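Plattner Opens Applications for Waste Reduction Grants to Small Offices

HOVOSGATE, June – Plattner is pleased to announce that applications are now open for its second round of office waste grants. The program is intended for workplaces with up to 50 employees, which often do not have a cleaning contractor or a person responsible for recycling.

In the first round, 26 offices received support. They used the money for organics collection, new labels in the kitchen and short training for the staff. Together they asked for 158 hours of advice, and this year the advice will be given by our partner Justness at no cost to the applicant.

"Many small offices wish to sort their garbage properly, but the rules of the building are not always clear to them," said Seul-gi Yeom, program manager at Plattner. "We would like to help with the simple questions first – what goes where, and who takes it out."

Applicants are asked to complete a form of two pages and to attach a recent collection invoice. A letter from the landlord is welcome but it is not required.

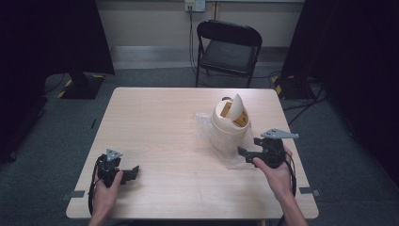
Offices which were refused in the first round may apply again with the same project. Decisions will be sent by email, and the grant is paid in one instalment after the agreement is signed.

Media contact: Iraís Ayala, Communications, Plattner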